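**Pearce House washrooms – progress report, June 3, 2023**

We're thrilled with how far the washroom work has come since the grant was approved in December! Of the 1,987 we were given, 70 percent is spent or promised, nearly all of it on supplies and the training mornings at Plellell. Residents have taken to the new cleaning rota faster than we dared hope, and the two upstairs bathrooms now get a proper going-over every week.

The biggest change is a small one. Buckets and cloths used to go straight back in the closet after mopping, and the next person started with yesterday's dirt. Now the outside of the bucket gets soaped and wiped as well as the inside, right there on the bathroom floor, before anything is put away.

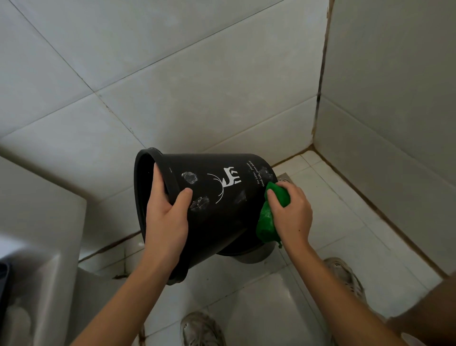
Grout is the next job, and a bigger one. The joints at the foot of the walls are stained, and the corner caulk has browned and started to peel, so scrubbing will only get us so far. We've asked Ultari for a price on recaulking and hope to pay for it from what's left – the Erkari room could then be done in the same visit.

Still to come: a shelf for the clean cloths, a printed rota for each door, and a second training morning for residents who moved in this spring. Receipts are in the shared folder, apart from the one for gloves, which we'll add next week.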